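Public Kitchens Belong in the Town Budget

The Town of Gatia will decide in June whether to keep its shared kitchen on Degefa Street open past the current lease. It is the view of this office that the kitchen should be funded as a regular service, in the same way as the library and the bus line.

Last year 3743 meals were cooked there by residents who have no full kitchen at home. The fee is $2 a visit. Few services reach so many households at so small a charge. 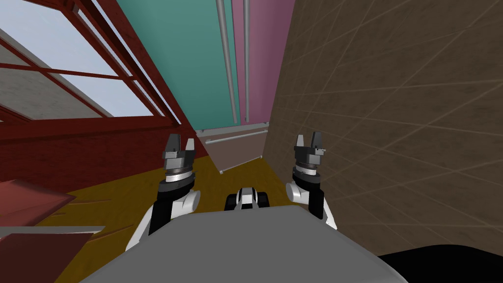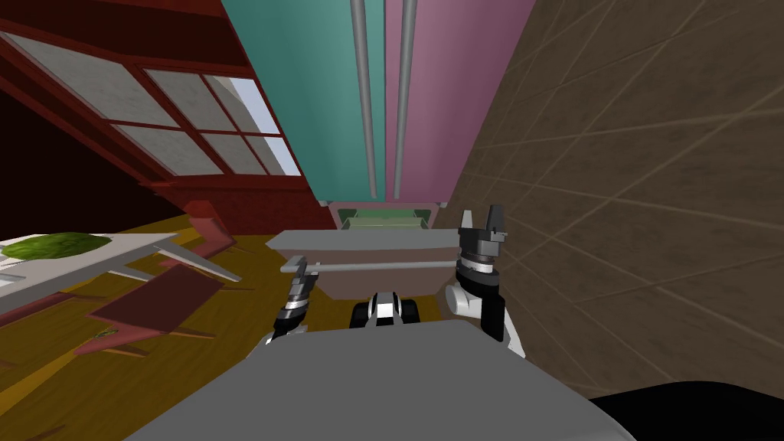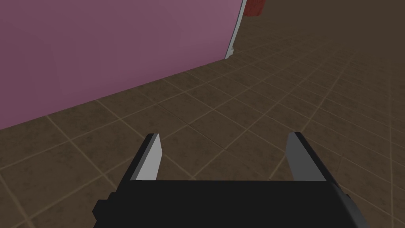
Computer-rendered views with grippers.

Opponents point to the private hall at Nuvden, which rents by the evening. That hall requires a deposit of $1000 and closes at 4 p.m. in winter. A family that needs a stove for an hour cannot use it.

The council should approve a full year of funding and review the hours in the fall.

Jatelura Office of Resident Services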